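14/11/2018

Skurkham to Morwood, the slow way

I ran the Skurkham to Morwood footpath at the weekend. It is 35 miles and I have been meaning to do it for years. It isn't a race, so there was no number and no medal, and the only people who knew I was out there were my wife and Vilho Salminen, who had agreed to meet me at the halfway car park with dry socks and a cheese roll.

I started in the dark at the church in Skurkham. The first few miles follow the canal and are flat, and I went too fast, as I always do. By the time it got light I was in a T-shirt with my jacket tied round my waist. November, and I was sweating like it was July.

The climbing starts after the second lock. There is one proper hill on the route, up to the mast at 624 metres, and I walked nearly all of it. I used to be ashamed of walking. Toivo Harju, who coached me when I first joined the club, told me to walk anything I couldn't see the top of, and I have stuck to that. I ate two malt loaf slices on the way up and felt better for it.

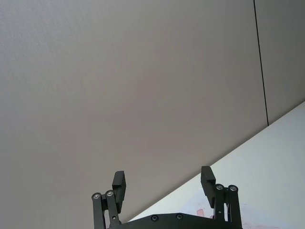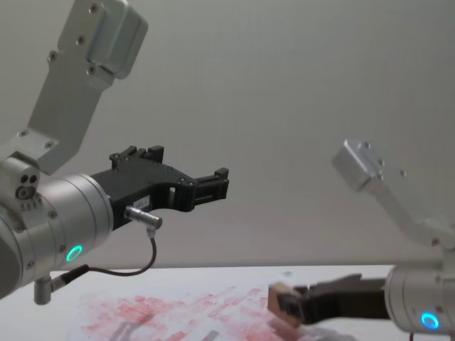

My kit was the usual stuff, apart from the shoes. I had bought a pair of Drisura trail shoes in the sale and only run in them twice before this, so I was expecting blisters. I laid everything out the night before on the spare table, which is white like the one in the first photo and shows up every bit of dried mud, so I spent longer wiping it down than I did packing. In the end I carried a litre of water, a map, a head torch, a foil blanket, my phone and more food than I needed. The shoes were fine. I got one small blister on the left heel and that was from a sock that had rucked up.

Vilho was waiting at halfway, as promised, with the engine running and the heater on. I made the mistake of sitting in the passenger seat. Getting out again was the hardest thing I did all day. The cheese roll was very good. I changed my socks, left my wet gloves with him and was off again before my legs could set.

The second half is less pretty. There is a long stretch beside the Lambrakis quarry where the path is hard stone and you can hear the lorries, and after that a run of ploughed fields where I had a good pound of clay on each foot. I missed a stile and lost 700 metres going down the wrong side of a hedge and back. I swore a bit. A man with a spaniel pointed me the right way.

It was dark again when I came down the lane into Morwood. I had hoped to be in before sunset and I wasn't, but I never felt in trouble and I ran the last mile. My wife was in the pub with a pint of lemonade already bought.

My quads are still sore and I am taking the stairs one at a time. I'll go for a gentle jog on Friday if they let me.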